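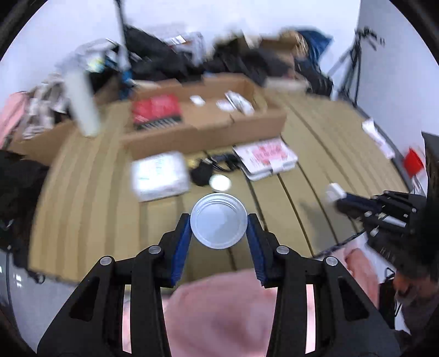
Fig. 6. Two-jaw gripper with ribbed blue pads, holding a round plastic lid upright.

Section 2. Slip faults on thin parts

The Bodcombe packing cell logged 13 dropped lids in one shift in March. All were reported as "grasp lost," fault code 685. The arm stopped correctly each time, but the operator cleared the code and restarted without checking the pads.

Cause. The controller inferred a grasp from jaw position alone. A lid that has begun to slide still holds the jaws apart, so the position reading stays within limits until the part leaves the pads. Grip force was not measured.

Contributing factors:
Pad ribs worn smooth near the tips.
Slack in the linkage pivots, which let one jaw lag the other.
Closing force set for a thicker part and never changed.

Note on the raised rims of the lid in Fig. 6. Contact on a rim is close to a line contact, and the part can rotate about it under a small side load.

Safety. Do not reach between the jaws to catch or straighten a part. A stopped gripper may still be under closing force. Isolate power and release stored force before touching the pads.

Reading: Zamfir handout, section on force limits. Bring the linkage sketch to the next lab.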